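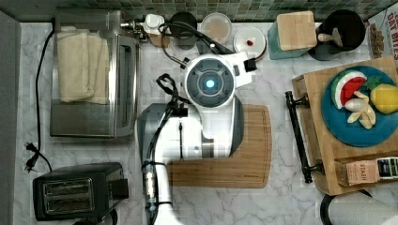
Robot arm over the cutting board, with the toaster oven to the left and the fruit plate on its tray to the right.

Review: Drostum Kitchen Cell Checklist, second edition
By Skye Galbraith

Drostum wants 60 dollars for a 38-page checklist on running a robot arm at a kitchen counter. I read it twice and would pay maybe half.

The section on cables is the good part. It asks you to move the arm through its full reach by hand and watch every loop for snags before anything runs under power. Black cables looped along a white arm are easy to follow by eye, and I still skipped a spot the first time. It also wants loose appliance cords off the counter, plug ends included. Fine, no argument.

Then it gets vague. "Maintain adequate clearance from heat sources" is the whole rule for toaster ovens. How much is adequate? A towel on top of the oven gets no mention at all, which is a strange gap in a safety document. Status lights get two pages, and I couldn't find a line telling you to write down what each color means on your own machine.

The cover says "aligned with industry standards" and never names one. I wrote to ask which, and Armindo Aguiar in their support office sent me the cover text again.

Buy it for the cable pages if your employer is paying. The third edition is due in June, and I'd wait for that.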